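About Us

Dranville Wash Room -- who we are and how we do it

We wash team kit. Jerseys mostly, shorts, warmup tops, the pinnies that live at the bottom of a ball bag all season. Started in Ernley, one machine, one folding table, a hand-lettered card in the window. Still in Ernley. More machines now, same table.

What people ask first is why a whole business just for uniforms. Short answer: because a regular laundry treats a jersey like a towel. Hot water, long dry, big tumble, and by March the numbers are peeling and the white piping has gone pink. We got tired of seeing it on our own kids' stuff. So we learned how to wash the things properly and then other parents started leaving bags on the porch.

Today we look after 107 teams. School, rec league, a couple of adult leagues that really should know better about leaving wet socks in a bag. Last season that came to 2,000 loads. All front loaders, no top loaders, we gave the last one away. A center post is hard on mesh.

How a load goes

Bags come in at the side door on Sekden Street. Tag goes on the bag, not the clothes -- we had pins in the early days and pins make holes. Everything gets tipped out, pockets checked (mouth guards, hair ties, gum), and sorted by color. Reds alone. Always reds alone, even if its one shirt. Red jersey with white trim is the hardest thing we wash and also the most common, because every second school in the county seems to have picked red. 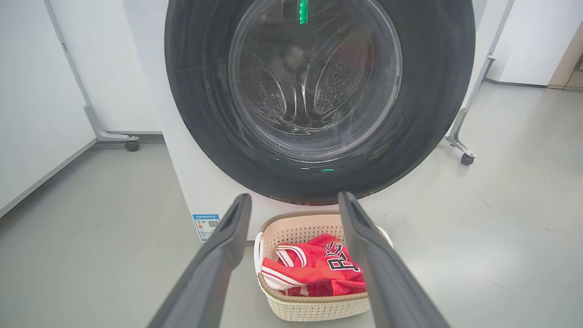 One basket per load. We don't pile up. A basket goes on the floor right in front of the door of its machine and it stays with that machine until the load is finished, so there's no wandering around later wondering whose shorts these are. Plastic baskets with holes in the sides, so air gets through and a damp shirt doesn't sit there stewing. Two handles. Wicker looks nicer and we tried it, it snags. One pulled thread on a mesh jersey and you have a run down to the hem.

Then, before anything goes in:

Turn it inside out. Lettering on the inside, so it rubs on itself and not on the drum.
Zip the zips.
Untie the drawstrings. People tie them so tight.
Look at the collar and underarms, dab what needs dabbing, leave it ten minutes.
Grass stains get the brush. Soft one.

Cold water. Liquid soap, less than you think. No softener, ever, it coats the fabric and then the fabric stops breathing and smells by halftime. No bleach on anything with a number on it. Medium spin.

We load loose. Drum should be half full, two thirds at the outside, because the clothes have to fall to get clean. A crammed drum just turns a big wet ball around and around.

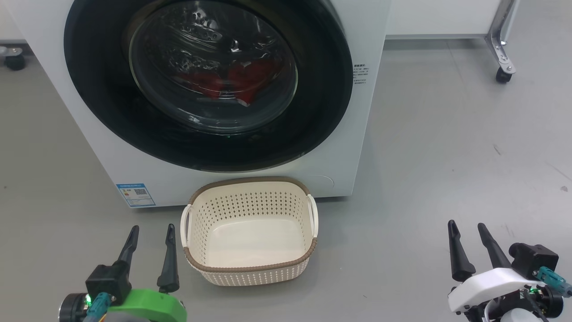

Same basket gets wiped out before clean things go back in it. Takes a few seconds, bottom and sides, handles too. We had a customer from the Enriquez league who watched us do it and went home and started wiping hers. Made our week, that did.

Drying is racks. Jerseys hang inside out on wide hangers, away from the window so the color holds. Shorts over the bar. Nothing with printed letters sees a hot dryer in this building. Warmups and socks can go in the dryer on low and they do, or we'd never get through them. Fans run all night in winter.

Fold is by number, low to high, home and away kept apart. Coaches love this. It costs us nothing to do and saves them digging around in a gym hallway at 6 in the evening with twelve kids yelling.

The room itself

People are suprised how small it is. Machines along one side, racks along the other, table in the middle, sink in the corner for the really bad stuff. Light colored floor, chosen on purpose, you can spot a dropped sock from the door. We mop at close. We wipe door seals after the last load and leave the doors open a crack overnight -- if you take one tip home from this page take that one. Most smelly washers just never get to dry out.

Filters get cleaned weekly. You would not believe the hair ties.

What we charge

By the bag, not by the pound. A team bag is one price, up to twenty pieces, washed, hung, folded, and back in a clean bag. Season plans are cheaper. Schools can pay by the term. If money is tight for your program, ask us, we keep some slots open for that and we don't make you fill out a form.

Repairs are extra and small. Loose hem, popped seam, a number lifting at the corner. Bring it in early, a corner is easy and a whole number is not.

What we don't do

Dry cleaning, comforters, pads and helmets, dog beds. Sorry about the dog beds.

Coming by

Side door, Sekden Street, Dranville Wash Room sign over the bell. Drop off before 9 in the morning and it's ready next day. After hours there's a bin with a lid, 700 bags went through it last year and we haven't lost one yet. Please write the team name on your bag. Please. "Red team" does not help us.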